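Ticket: Kursplattform Walteo, Übungsumgebung startet nicht (Python-Grundkurs)
Status: gelöst, Beobachtung bis Mai 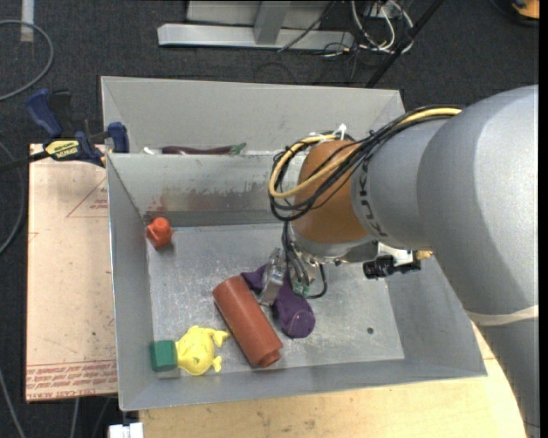
Abb. 1: KUKA-Arm mit Greifer über einer violetten Spielzeug-Aubergine

Gemeldet am 3. April
Im Python-Grundkurs bleibt die Übungsumgebung nach dem Login bei "Container wird vorbereitet" hängen. Betroffen sind alle 28 Teilnehmenden der Abendgruppe Korau, die Tagesgruppe arbeitet ganz normal weiter. Browser egal, Cache leeren bringt nichts.

Support, erste Antwort
Danke für die tolle Meldung, mit Konsolenausgabe und allem, so macht das Spaß! Der Login selbst antwortet sauber mit Status 200. Es hakt erst danach, wenn der Dienst Deton die Kursabbilder verteilt. Könnt ihr bitte einmal ein leeres Notebook ohne Kursmaterial starten?

Rückmeldung
Leeres Notebook läuft! In wenigen Sekunden da. Sobald Lektion 5 dazukommt, hängt es wieder.

Support
Super, das grenzt es richtig schön ein. Im Abbild der Abendgruppe liegt der komplette Übungsdatensatz doppelt, einmal gepackt und einmal entpackt, zusammen nearly – Tippfehler, sorry – fast 800 MB. Deton bricht den Abruf nach 40 Sekunden ab und fängt still von vorn an, deshalb auch keine Fehlermeldung.

Maßnahmen
- entpackte Kopie aus dem Abbild entfernt
- Abbild neu gebaut und auf den Server Kinnunen geschoben
- Abbruch wird jetzt ins Protokoll geschrieben (endlich!)

Rückmeldung
Läuft wieder bei allen, und sogar flotter als vorher! Lektion 5 und 6 durchgetestet, Abgaben kommen an. Eine Frage noch: Sind die Zwischenstände von gestern noch da?

Support
Ja, die liegen getrennt vom Abbild im Ordner "abgaben_alt". Einfach rüberkopieren, dann die Umgebung einmal neu starten.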